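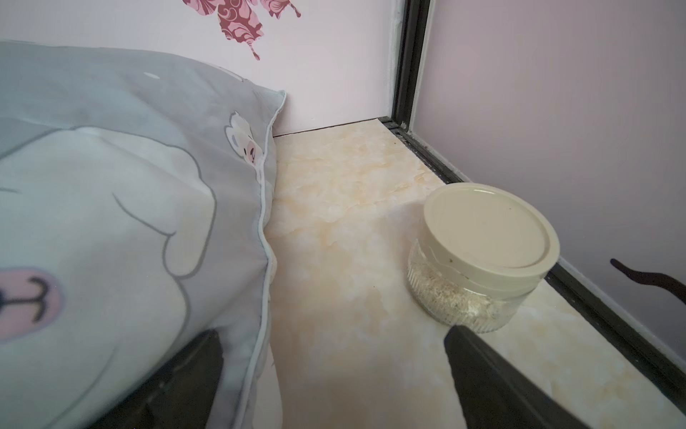
4. Goodnight messages between partners living apart

4.1 Background to the section

The previous section dealt with greetings tied to a fixed day in the calendar, such as birthdays, name days and the New Year. The present section turns to a form of greeting which has no day of its own and which has received far less attention: the short written wish sent by one partner to another at the end of the day. In the material collected for this study such messages outnumber every other kind of greeting. They are seldom kept on purpose, they are hardly ever printed on cards, and most of those who write them do not think of them as greetings at all.

Earlier writing on the subject has treated the goodnight message mainly as a way of closing a conversation. On that view, "sleep well" does the same work as "bye for now" on the telephone. We do not dispute that it can do so. In a large share of our material, however, the goodnight message is sent when no conversation is open. One partner has been silent for several hours, or is known to be asleep already, and the message arrives alone. A description which treats it only as a closing has little to say about these cases.

4.2 Participants and material

The messages were gathered from 36 couples, all of whom were living apart during the working week at the time of collection. Most had one partner in Zurkham and the other in Jomport; the remaining couples had one partner in Roman. Each couple supplied the written messages exchanged over 30 days in March, with the exception of any that either partner wished to hold back. Messages were exported from the Rerkenora service by the participants themselves and passed to the second author with names and addresses removed. Voice messages, although common among the younger couples, were left out, as were pictures sent without words.

A message was counted as a goodnight message if it met either of two conditions. The first was that it contained a set phrase of parting for the night, in any language used by the couple. The second was that it contained a wish concerning sleep, dreams, rest or the following morning, and was the last message sent by that person before a gap of several hours. The second condition was added after the trial stage, when it became clear that some couples never wrote "good night" in so many words. One writer closed nearly every evening with "the window is shut, go to bed", and both partners, when asked, described this as their goodnight.

The coding was carried out separately by Nektarios Petridis and Raluca Tănase. Where they disagreed, the message was discussed and, if no agreement could be reached, set aside. Most of the messages set aside were jokes.

4.3 The parts of the message

The goodnight messages are short, but they are not all built in the same way. We found it useful to separate four parts, any of which may be missing: the form of address, the wish itself, a reason or remark, and a closing token such as a kiss or a heart.

The form of address is the most settled part. Once a couple has a pet name in use, it tends to appear in the same position night after night, and its absence is noticed. Several participants reported that they could tell from a missing pet name that their partner was tired or annoyed. In most of these cases the partner, interviewed alone, had no memory of leaving it out. We return to this point in 4.5.

The wish is more open to change than we had expected. The plain forms ("good night", "sleep well", "sweet dreams") make up the greater part, yet almost every couple also has a private form which would mean little to an outsider. These private forms often begin as a slip of the thumb or a mistake in one partner's second language. A writer in Jomport had once sent "sleep wall", and the two of them used it from then on. Such forms are not replaced when the partners grow more fluent, and in two couples the mistaken form was defended with some warmth when the interviewer repeated it in its correct spelling.

The remark is the part in which the day is brought in. It may concern the weather, a meal, a train, a parent's health, or something to be done in the morning. Remarks about objects in the bedroom form a small but steady group. Writers mention the side of the bed on which they are lying, a blanket that has been changed, a lamp that flickers, the partner's old jumper. Such remarks are plain in wording and rarely contain words of love, but when participants were asked to choose the messages they valued most, they often chose from this group over the more openly tender ones. One participant in Roman explained that "I miss you" could be written from anywhere, whereas a line about the blanket could only be written from the bed.

The closing token varies with the length of the relationship less than popular belief would suggest. Couples who had been together for many years used hearts and kisses as freely as the others. What does differ is the number sent at once. Among newer couples it rises and falls from evening to evening, while among older ones it is nearly fixed.

4.4 Copied and borrowed wishes

Ready-made goodnight wishes, of the kind offered in long lists on greeting websites, were found in the material of 14 couples. They are easy to pick out, being longer than the other messages, carefully rhymed or balanced, and free of any remark about the day. Moonlight, angels and stars appear in them often and are close to absent elsewhere.

It would be wrong to treat the borrowed wish as a lazy one. In the interviews, borrowed wishes were linked with three kinds of evening: the evening after a quarrel, the evening before a visit, and the evening on which the writer felt that the usual words had become thin. In the first of these the borrowed wish seems to offer a certain safety. The writer can send something warm without having to phrase it, and the reader can accept it without having to answer in kind. Several readers said that they had known at once that the wish was copied and had been pleased all the same.

A smaller number of readers were not pleased. Their objection was less to the copying than to the length. A message of many lines at the end of the day was felt to ask for a reply of equal size, at an hour when they wished only to put the telephone down. This matches our finding that borrowed wishes were answered later than other goodnight messages, and quite often not until the next morning.

Participants also differed over whether a borrowed wish should be altered before sending. Those who altered it usually changed no more than a word or two, most often by putting in the pet name. Those who did not alter it tended to say that the verse would be spoilt.

Figure 3. Pink fabric, folded.
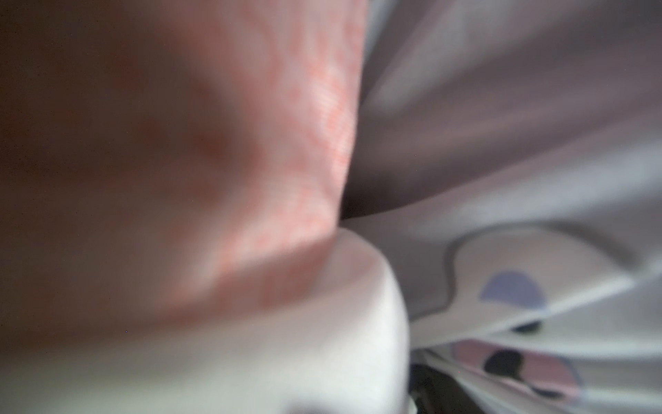 4.5 Missing and late messages

The clearest evidence of the standing of the goodnight message comes from the evenings on which it was not sent. In nearly all couples a missing message was remarked upon the following day, by one side or the other. The remark was usually an apology and was usually brief: "fell asleep with the phone in my hand" and its close relatives recur throughout the material. Apologies of this type were accepted without comment, and in the interviews they were described as a matter of form.

Matters were different when the message was late but not missing. A wish sent in the middle of the night shows that the writer was awake, and some readers wanted to know why. Here the apology tended to be longer and to contain an account of the evening. It appears, therefore, that complete silence is easier to excuse than delay, at least among the couples studied.

We noted above that readers attach meaning to a missing pet name. The same holds for other small omissions. A participant interviewed on Tuesday, April 7, 2020, went through a printed copy of her own exchanges and marked, without being asked, each evening on which the closing kiss had been left off. Her partner, shown the same pages, marked none. The difference should be read with care, as it may owe something to the printed page, on which an omission stands out more than it does on a small screen.

4.6 Limits of the material

The couples were found through notices in workplaces and language schools, and those willing to hand over private messages may not be typical. Messages held back by participants cannot be described, and we do not know how many there were. The section deals only with partners who expected to see each other at weekends. Whether couples separated for longer periods write in the same manner is a matter we leave open, although the few remarks made by participants about earlier and longer separations suggest that their goodnight messages had then been sent at an agreed hour and had contained more news.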